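Tratari Table Set: data card

Tratari is a set of short tabletop episodes recorded with hand-held grippers in lived-in homes. It is meant for training and checking manipulation policies that take wrist-view video as input.

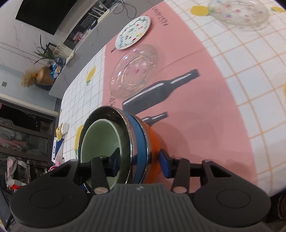

Each episode covers one task, from the moment the operator closes the gripper on the first object to the moment the last object is released. Operators work at their own tables with their own dishes and cookware. No backdrop is used and rooms are not cleared before recording.

Maintainer: Tsung-han Fang
Recording tool: Clirnby hand-held gripper, two jaws, one camera
Release: 4
Status: collection open, next update planned for September

Contents

The release holds 1,000 episodes from 7 homes. 100 of these are held out for testing. The held-out episodes come from one home that does not appear in the training part.

Tasks are grouped as follows:

pick_place: move one object to a plate, mat or marked spot
upright: take an object lying on its side and set it on its base
stack: put one plate or bowl on another
clear: move all loose objects off a placemat

Cookware appears mostly in pick_place and upright. Saucepans are gripped by the wall, one jaw inside and one outside, or by the handle. The grip type is stored per episode in the field grip_kind, with the values wall, rim, handle and body. Plates are almost always rim.

Files

Each episode is a folder with these files:

video.mp4: camera stream, color, no audio
pose.csv: gripper position and rotation, one row per video frame
jaw.csv: opening width in millimeters
meta.json: task, home code, grip_kind, operator code, success flag
note.txt: optional, free text from the operator

Rows in pose.csv and jaw.csv share the video clock. Positions are given relative to the first row of the episode. There is no shared table coordinate system between episodes, even when they were recorded in the same home on the same day.

Collection procedure

Operators get a task card and choose the objects themselves. They record in batches and must change at least one object or its starting position between episodes. The jaws stay in view for the whole episode. Drops are kept if the operator recovers the object without touching it by hand. Otherwise the episode is marked success: false and stored in the same folder tree.

Labels were entered by the operator and checked by a second person at Dinu. Where the two disagreed, the second label was kept and the first moved to note.txt.

Known problems

Clear glass plates give poor results with most depth estimators. The set includes no depth, and we do not recommend adding estimated depth for the stack task.

Patterned tablecloths and printed placemats are common. Object detectors tend to report printed shapes as objects. Brindness, the baseline policy shipped with release 3, reached for printed bottles in several test runs. It has not been retrained.

Pose drift grows on long clear episodes. Rows where tracking was lost have the value -1 in the column track_ok and should be dropped before training.

Left-handed operators are underrepresented.

Privacy

The camera often sees past the table into the room. Faces, mail and screens showing content are blurred before release. Furniture, clothing and household items are left as recorded. Home codes are random and are not reused across releases.

Loading

Unpack the archive and point the loader at the top folder:

python load_tratari.py --root ./tratari --split train

The test split needs --split test and does not return success flags. Report results per task group and state the release number.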